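News from the Fididcombe Lost Property Cupboard

Well, it's that time of year again, when the cupboard by the back door will no longer shut and we have to ask you all, very nicely, to come and have a look through it! Autumn always does this to us. People arrive in the rain, stay for a cup of tea, and go home in sunshine without half of what they came with (I've done it myself more than once, and with a good coat too). 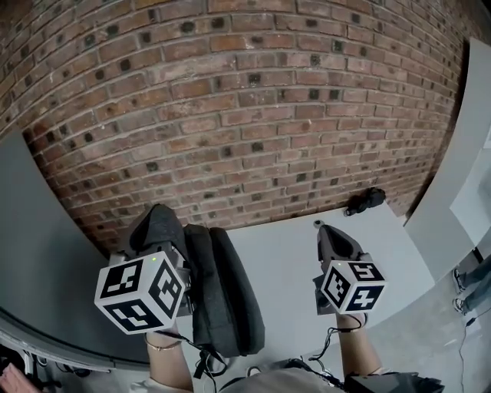
Anything left since March will be kept until the end of November, and after that it goes over to the charity shop in Tradthorpe, who have always been very kind about taking our odds and ends. Last year's sale of unclaimed things raised £100, which went straight into the tea fund and kept us in biscuits right through to spring.

If you think something of yours might be here, do pop in between 2 and 4 in the afternoon, or leave a note through the door saying what it looks like. 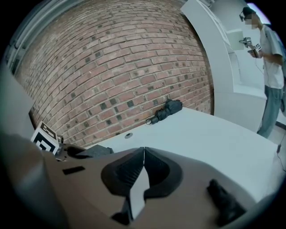

Single gloves are a special case, as ever. We peg them on the line in the hallway, so please glance along it on your way past, and if you catch the Dusgate bus home, it's well worth asking the driver as well. Name labels are a wonderful thing, by the way, and not only for children!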